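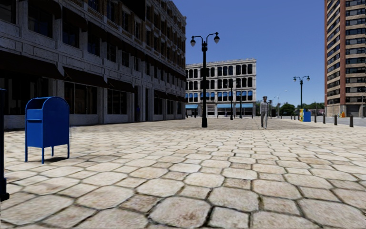 As of Tuesday 03/06/2025 the morning cart walk at Tretell is officially over, and six of us have been handed back the part of the day we used to spend in the drizzle behind a delivery robot with a clipboard.

For those upstairs who have only ever seen us come in with wet cuffs: the cart walk was how a new version of the driving software got tested. A walker took a cart out of the Tekleab depot, followed it round the block at a polite distance, and wrote down whatever it did wrong. It stopped for a bin. It stopped for the same bin on the way back. It waited at a crossing for a pigeon, and the walker waited too, because pressing the override button meant filling in the override form.

The new arrangement is that the carts do their practice laps in Miltalby, our simulated town, and they do them overnight. Sindo, the software that runs the laps, gets through 1,000 of them between the cleaners leaving and the first person arriving to put the kettle on. In the morning it hands over a list of the laps it didn't like. Our job is to look at the list and work out whether Sindo has a point.

We've been doing it this way as a trial for four weeks, and the newsletter has asked for an honest account, so here it is, complaints included.

What the morning looks like now

Huguette Texier opens the queue. She walked the Tekleab routes longer than any of us and has strong views on kerbs, so it made sense to give her first pick. Each flagged lap comes up as a clip with a one-line reason next to it. The reasons are short and a bit huffy. "Hesitation." "Unclear path." Last week there was one that just said "Other", attached to a lap in which a cart had spent its entire evening facing a wall.

You watch the clip, pick a cause from the menu, and send it either to the driving team (the cart got it wrong) or to the scene team (the town got it wrong). There is a third button marked "Fine", for when neither did, and in the first week we pressed it a great deal. Sindo had been set up by cautious people. It reported any cart that slowed down, including the ones slowing down to turn a corner.

Lemlem Gebru has since loosened the thresholds and the list is a manageable length. She'd like it known that she loosened them on the evidence and after a proper review, and that the chocolate biscuits on her desk were a coincidence.

Miltalby, for people who haven't been

It's a pleasant enough place. The weather is better than ours. There's a plaza with big eight-sided stones, old-looking shopfronts under dark awnings, a bright blue mailbox standing on four thin legs, and a line of bollards between the paving and the road. You won't get a coffee there. Lensa Birhane, who builds the scenes, takes remarks about the coffee in the spirit you would expect after the ninth or tenth.

The plaza turned out to be a much harder exam than we'd guessed. On our real routes the footpath is flat grey concrete and a cart knows where it stands. In the plaza the joints between the stones are dark, and the early builds treated every one of them as something that needed thinking about. One cart crossed from the shopfronts to the bollards at the speed of a bride. Then there's the shade along the buildings, where the ground goes darker in a band, and where for most of the first week the carts behaved as though they'd arrived at a canal.

None of that would have shown up on the cart walk. We have no plaza. We did have a client asking whether the carts could manage one, and under the old system the answer would have involved a van, a permit and two of us staying in a motel.

The mailbox gave us something too. With thin legs and a gap underneath, it reads quite differently to a sensor mounted low down than it does to a person. Sibusiso Shezi argued for days that a cart clipping the box was a scene fault, on the grounds that a real mailbox would be bolted down and wouldn't look so smug. He lost. It went to the driving team, who fixed it, and he's been gracious about it in the way that people are when they mention it at lunch.

The street section

Past the plaza you get proper streets, and this is where those of us who walked the routes feel most at home. Concrete underfoot with a bit of speckle in it, seams, a pole planted right where you'd want to walk, a fire hydrant near the kerb, a zebra crossing with the paint looking worn. Whoever decided on the worn paint deserves a raise. Crossings in the brochures are always fresh, and ours on the Tekleab side haven't seen a brush for years.

Tsegereda Seyoum does most of the street clips and has developed a sort of taxonomy. A cart that creeps up to a pole and stops is a Starer. One that goes left, then right, then left again is a Waltzer. There's a drop-down menu for this with official terms in it, all of them duller, and she fills that in as well.

Her best catch so far was a run of carts that were perfectly well behaved until a pole stood between them and the crossing. With the stripes partly hidden, they decided there was no crossing and set off looking for another one. A walker would have seen that once in a blue moon and written "cart confused nr pole". Tsegereda had a whole morning's worth lined up one after the other, same corner, slightly different approaches, and the driving team couldn't very well put it down to a one-off.
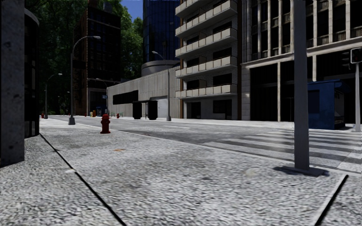
What we've lost, since you ask

Exercise, to begin with. Huguette used to cover a respectable distance before morning tea and now covers the distance to the printer. There's been talk of a walking group. So far the talk has been conducted sitting down.

We've also lost the chats. People came up to you on the cart walk. They wanted to know what was in it, whether it could get up steps, whether it was spying on them, and in the case of one gentleman outside the bakery, whether it could be persuaded to take his brother-in-law. You learned where the footpath flooded and which driveway had the dog. Sindo doesn't get told about the dog.

That's the one part of the change several of us pushed back on, and to management's credit it got a hearing. Two of us will still take a cart out once a fortnight, on a rotating roster, and whatever we find goes to Lensa for building into Miltalby. Her list at present includes wheelie bins left at unneighbourly angles, a café sign that blows over, and a toddler. She's asked us to be more specific about the toddler.

Jobs, which is the bit you scrolled down for

Nobody on the walking team has been let go. That was promised at the start and it has held. The job titles have changed, from route walker to lap reviewer, and the pay band went up one step after what we'll call a conversation. The contractors we used to bring in for big releases haven't been called back, though, and it would be a bit rich to write a cheerful item about all this and leave them out. Two of them have asked about reviewer shifts. Their names are with Lemlem.

Training was thinner than it should have been. We got an afternoon and a PDF. Most of what we know came from pressing things and asking Sibusiso, who had been pressing things slightly longer. If another team is getting Sindo later in the year, please ask for a second session in advance, and ask for it in writing.

The hours are better in one way and odd in another. The queue has to be cleared by 4 pm so the fixes can go into that night's laps, and there's a particular silence that falls over our corner at half past three. If you need to borrow a stapler, come earlier.

Coming up

A night-time version of Miltalby is due in July, with the street lamps on. Lensa is also working on rain. The route walkers have been consulted at length about rain and she has had to ask us to stop sending emails.

If you'd like to sit in on a review session, mornings are best. Bring your own chair, as ours are now in constant use. Huguette will show you how the queue works and Tsegereda will show you a Waltzer, and the wet-weather jackets are in the cupboard by the depot door if anyone wants one, mostly size medium.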